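Facilities and Shared Workspaces Forum
Board: Furniture and Surfaces
Topic: White tabletops for shared work tables - standard or exception?
Replies: 6

Wenceslao Cárdenas
Kuston, Building Services
Colleagues, the furniture schedule for the shared workrooms is to be revised in February. The present schedule specifies a white top for every large work table. Two departments have asked that the wording be changed to permit gray. I would be grateful for comments from those who maintain such tables daily, in particular on glare, on marking and on the handling of dark items.

Yolotzin Cervantes
Mikmont, Workspace Standards
Our position is that white should remain the standard. Small dark parts are found quickly on a white top, and the table is easier to inspect at the close of the day. We issued a short note to our users last year and I reproduce the relevant portion, as it bears on the question.

Note to users of the large tables

Items should be laid flat and kept away from the edges. Bags and coats are not to be placed on the work surface at any time.

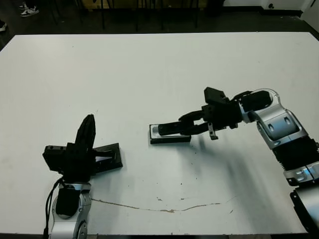 Reading time: 2 min

Black items on a white top stand out well, and users are asked to take advantage of this. Trays, holders and similar flat pieces should be set down with space between them, so that each may be picked up without disturbing the next. Cables are to be kept to the side of the working area. The surface is to be wiped with a damp cloth after use and left clear for the following booking.

End of extract. The remainder concerns booking hours and is not relevant to this topic.

Brynhildur Briem
Orozco, Occupational Health
I must record a different view. Contrast is of benefit when a person is searching for a part, but our users sit at these tables for most of a shift. Under ceiling lights a large white surface is tiring to the eyes, and we have received written complaints to that effect. Our rooms were changed to a pale gray top and the complaints have stopped. Dark items remain easy to see on it.

Yen-ting Chow
Flulano, Purchasing
May I ask whether the finish was changed at the same time as the color? A matte white top may resolve the matter at lower cost. We replaced glossy tops with matte ones and kept the color.

Brynhildur Briem
Orozco, Occupational Health
Both were changed together. I accept that we cannot say which of the two made the difference.

Leobardo Manríquez
Kuston, Workroom Supervision
I support white, with one reservation. Black rubber feet and the undersides of dark cases leave marks that do not come off with a damp cloth alone. We use a mild cleaner and a soft pad - never an abrasive one - and the note quoted by Ms. Cervantes should in my opinion say so. I do not agree that gray conceals such marks to any useful degree. It merely delays the cleaning.

Yolotzin Cervantes
Mikmont, Workspace Standards
The point on cleaning is accepted and I will propose an amendment to the note. I remain opposed to gray as a general option. Where a department has a documented complaint, an exception could be granted room by room.

Wenceslao Cárdenas
Kuston, Building Services
Thank you. The draft will specify a white top in a matte finish, with gray available on written request. Ms. Briem, please send me the reference for the top installed in your rooms. The draft will be posted on this board for comment before it is submitted.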